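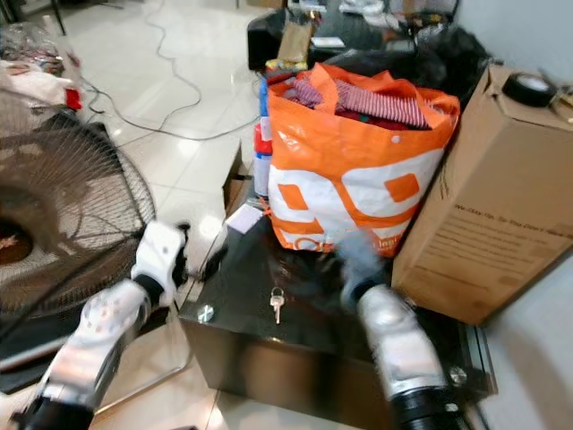 Key on the tabletop, with the shopping bag close by.

Katcombe listings trial: second progress report to Previer

Prepared by Trinh Trình

The short version is that the trial is running, the money is being spent on what we said it would be spent on, and I would not yet tell anyone that it works. The return rate on the rewritten listings has come down. So has the return rate on the listings we left alone, and until we can explain the second part I don't think we should be excited about the first.

To recap for anyone at Previer who wasn't on the first call: Katcombe sells baking pans, roasting racks, colanders and other mid-priced kitchen goods online, mostly through marketplaces. The grant pays for us to rewrite 100 product listings and compare them with 100 similar listings that keep their old text. The old text is mostly what suppliers sent, pasted in. The theory in the proposal was that people return pans when the listing leaves out something they needed to know, such as whether it fits a small oven. I wrote part of that proposal and I still think the theory is reasonable. I think we stated it with more confidence than we had earned.

What has been done

All the rewritten listings are live. The last batch went up late, after one marketplace rejected our measurements for having both inches and centimeters in the title. We moved the centimeters down into the bullet points and it accepted them without comment. I would like to report that we learned a rule from this, but a Flinberg colander with both units in its title went through the same day.

Dezső Fülöp has finished reading the return notes, 371 of them, and sorting each one by hand. We had planned to let Simon do the sorting. Simon is the text tool we licensed under the software line of the budget, and its sales page says it understands customer intent. On our notes it put "box arrived crushed, pan fine, sending back anyway" under product quality and "not as pictured" under shipping. Dezső gave it two tries with better instructions and it got better at the first kind and worse at the second. We have stopped using it for sorting. It is still useful for spotting listings where the stated width differs between the title and the description, and there were more of those than Katcombe expected.
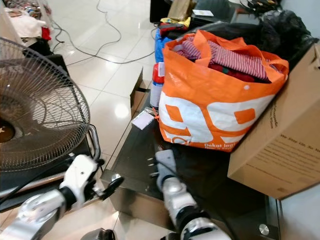

The hand sorting took much longer than planned, and I have moved hours out of the reporting line to cover it. The total is unchanged.

What the notes say

Size is the biggest complaint, as predicted. People want to know the outside measurement including handles, and suppliers give the inside measurement or don't say which one they mean. We have added both wherever Katcombe could get someone to put a tape measure on the item. Flinberg sent us a spreadsheet in place of measuring, and several of its figures disagree with the stamped sizes on its own pans. Those listings are in the trial, with the figures we got ourselves.

The next biggest group is people who give no real reason. "Changed mind," "no longer needed," or a blank. The proposal treated these as noise. Dezső thinks many are size complaints from people who couldn't be bothered to type, and he may be right, but I can't see how we would show it from what we have. I have left them in a group of their own in every table.

Then there is coating. A fair share of buyers say the nonstick surface wore out faster than promised. No rewrite will fix that unless the rewrite stops promising it. We took "lifetime" out of the titles and Katcombe's sales manager asked us to put it back. It is out for the length of the trial, and I'd appreciate Previer's support on that if the question comes up again. 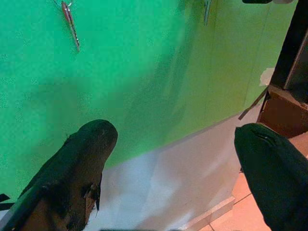 Green backdrop.

Why I don't trust the early numbers

Returns on kitchen goods jump after the holidays. Our starting figures were taken in December and the weeks after it, so almost anything measured later will look better. I raised this before we began and was told the comparison group would take care of it. It does, to a point, but the two groups aren't as alike as they should be. The rewritten group has more roasting racks in it, and racks are bought as gifts more often than colanders are.

Katcombe also changed its return policy in the middle of the trial. Buyers now pay postage on returns for any reason except damage. This applied to both groups on the same day, which is something, but I'd bet it has done more to the return rate than every word we wrote.

One more worry is that fewer returns could simply mean fewer sales to the people who would have sent things back. That might be fine for Katcombe, or it might not. We have asked for sales by listing and have received sales by category, twice.
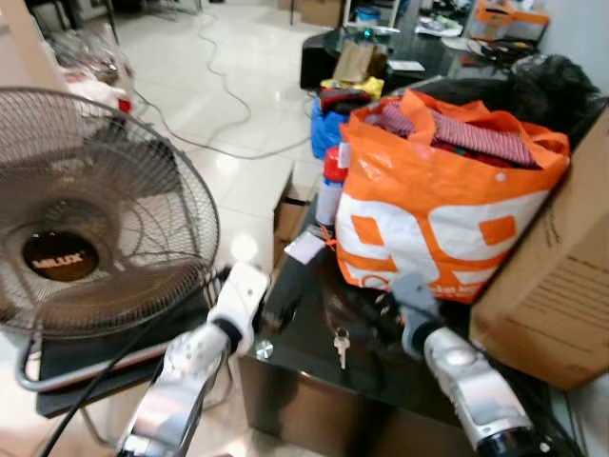
The MILUX fan and the black cabinet.

What happens next

I'd like to rebalance the groups by pairing each rack with a rack and each pan with a pan, and drop whatever can't be paired. The sample will be smaller and the answer will be easier to believe. Dezső will recheck a share of his own sorting without looking at his first labels, so we know how steady he is. We will keep asking for the sales figures.

I am not requesting more money. I am requesting that the results page on the Previer site take down the line saying that better descriptions cut returns. We haven't shown that. If the paired groups show it, I'll be glad to write the line myself.

Last updated: Sat 1 May

Shares: 5

Comments

rackandruin
Outside measurement including handles, please, yes. I have a roasting pan living in my garage because of this.

Maureen T.
I'm one of the blanks. It was the size. Your Dezső has it right, for what one buyer is worth.

pk_wholesale
Paying for return postage will beat any listing text. We saw the same in bedding. Would like to see the paired figures when they're ready, including whatever you drop.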